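Gallery: The Great Gear Closet Clear-Out

Every June the gear closet gets emptied, sorted, argued over and filled back up again, usually with the same things in a slightly different order. This year we took the job seriously, by which I mean we bought new bins. The closet serves everyone who signs out bags, covers, ponchos and tarps for the overnight trips, and it had reached the stage where opening the door was a two-person job — one to pull and one to catch.

The fabric pile came first. Anything soft, foldable or suspiciously lumpy went into it, and the sorting rules were simple enough to fit on an index card. Camouflage in one heap. Dark heavy stuff in another. Anything that smelled went outside to think about itself.
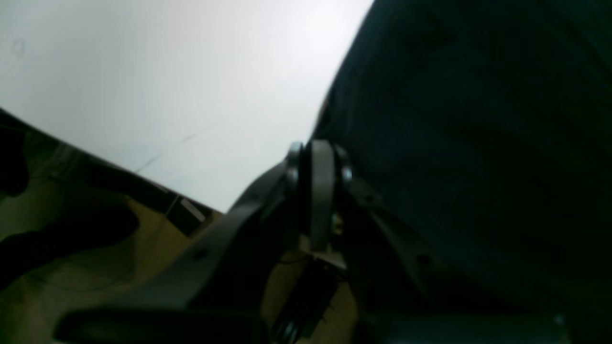 Brumon Outdoor Club — Gear & Stores

Camo meets charcoal. The two heaps were supposed to stay apart and managed it for most of a morning. There's a longstanding belief in the club that camouflage fabric is easy to lose, and the sign-out book backs this up. Page after page of items "returned, I think."

The dark cloth is the kind of thing we own too much of. Covers, liners, a couple of pieces that were once part of something larger and have since gone into business for themselves. Declan Holroyd wanted to keep every one of them. Declan also wanted to keep a stuff sack with no bottom, on the grounds that it could be a sleeve, so we put his opinions in a heap of their own.

A note on folding, for those who'll be using the closet this season. Fold flat, in thirds, with cords tucked inside and any buckles or snaps done up. Rolling is for sleeping pads. Stuffing is for turkeys. If a thing won't fold in thirds, fold it in half and look sorry.

Cords deserve a paragraph to themselves. We untangled them for most of an afternoon, and the knots had clearly been tied by people in the dark, in the rain, in a hurry, and possibly in mittens. Good cord went back on the hooks. Frayed cord went in the scrap tin, where it will be used to tie up other frayed cord until the end of time.

The final tally, for the record: 179 items kept, 11 thrown out, and one tent pole that belongs to no tent we have ever owned. We'd started with a target of 100 items and a firm belief in letting go. The belief lasted until we reached the first shelf.

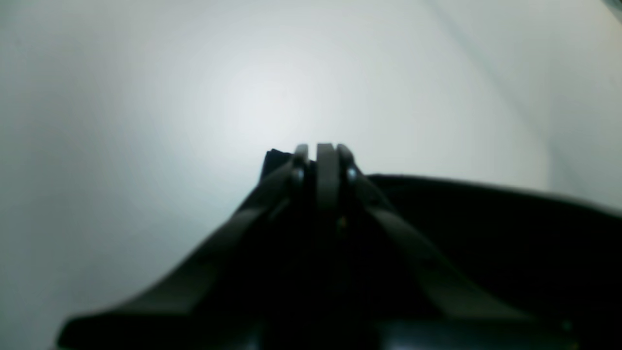 Once the sorting was done we got on to labels. The old ones were masking tape, written in a ballpoint that had given up some years back, so that half the shelves were marked with a kind of beige whisper. The new ones are printed, in capitals, and stuck at eye level, provided your eyes are where Declan's are. Shorter members may want the step stool, which is also labeled.

The bins are the Toltari ones with the clip lids. They stack well and shut with a very satisfying snap, and they cost us a good deal less than the $300 we'd set aside. The difference is going toward a new first-aid kit for the van, the current one being mostly safety pins. We looked at the Puvent bins as well, but the lids came separately, and we know ourselves too well to own anything with a separate lid.

Where things live now: ponchos and jackets on the left, tarps and covers on the right, small bags in the middle. Patch kits are in the shallow drawer with the needles, which are in a tin, which is marked NEEDLES. Please don't put loose needles back in the drawer. You know who you are, and so does my thumb.

Sign-outs open again on 6/10/25. Bring things back dry if you can and hung up if you can't. Items with small tears can go in the mending bin, with a scrap of paper saying where the tear is. "Somewhere near the bottom" has been tried.

If you recognize the tent pole, come and get it.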